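Unit 6. Reading a Seller's Disclosure and Preparing an Offer
Residential Practice, evening group
Handout by Ruaridh Morrison

Please read this before class and bring your copy of the Bindmont file. We will not go through every line together. I expect that you already know the words from Unit 5 (listing agreement, earnest money, contingency, escrow). If one of them is still not clear, look in the glossary first and then ask me.

6.1 What the disclosure is for

The seller's disclosure is a form in which the owner tells the buyer what he or she knows about the condition of the house. The important word is "knows." The owner is not an inspector and is not asked to open walls. If the owner never had a problem with the roof, the answer "no known defects" can be correct even when the roof is old.

Students often read the form only for the "yes" answers. Read the "unknown" answers also. In the Bindmont file the owner marked "unknown" for the sewer line, the year of the water heater and the permits for the back porch. A house where the owner lived only a short time can have many of these. For an owner of long standing it is more strange, and the buyer's agent should ask a question in writing.

The rules for the form are different from state to state. Some kinds of sale, for example certain sales by an estate, may be free from it. In this course we use the practice form in Appendix B, and your answers in the test must follow that form.

6.2 Comparing the disclosure with the listing

Put the two documents next to each other. The listing for Bindmont says "updated kitchen." The disclosure says the counters were replaced and the wiring was not touched. Both can be true at the same time. "Updated" has no fixed meaning, and a buyer who pays for an updated kitchen may believe that the wiring is included.

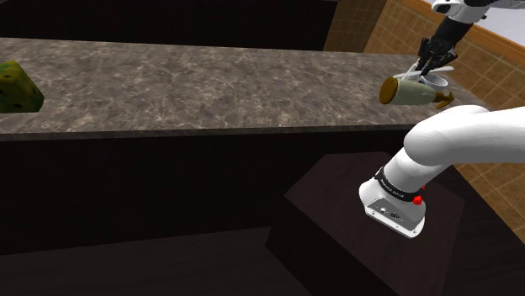 The same care is needed with bedrooms and with floor area. The listing counts a lower room as a bedroom, but on the floor plan this room has no window that a person can leave through. Write down which document gives which information, and the page. When you later speak with the listing agent you will want to have the page in front of you.

Exercise 1. Find two more places where the listing and the disclosure do not say the same thing. For each, write one question to the seller's side. Keep the question short and without blame.

6.3 Contingencies in the offer

A contingency gives the buyer a way out if a condition is not met. The three we use in this unit are inspection, financing and appraisal. Each needs a deadline, and the deadline should say what happens when it passes. On some forms silence means the buyer accepts. On others silence ends the contract. I have seen experienced agents mix these two up — please check the form every time.

For the inspection contingency, look at who may choose the inspector and if the buyer can ask for repairs or only cancel. The Distier Street offer in your file allows only cancellation. That offer is attractive to a seller, and it gives the buyer very little room to talk.

6.4 Earnest money and the order of offers

Our second file, the Mwakalinga duplex, had two offers. The first was higher and had all three contingencies. The second was lower, with the inspection already done and a larger deposit. The seller took the second. We will discuss in class if you would give the same advice. There is no single correct answer, but you must be able to explain the risk in simple words to a client who is tired and wants to finish.

Remember that the deposit goes to the holder named in the contract. It never goes into the agent's own account, also not for one night.

Exercise 2. Prepare an offer for the Mwakalinga duplex on the practice form. Your buyer needs a loan and wants to close in January. Fill in all the deadlines.

For next time

Read pages 40 to 60 in the course reader. The part on title insurance begins on page 50 and is the more difficult one, so leave enough time for it. Exercise 2 is handed in on paper, in the box outside Room 155, Halley Building. Exercise 1 you keep, we correct it together in class.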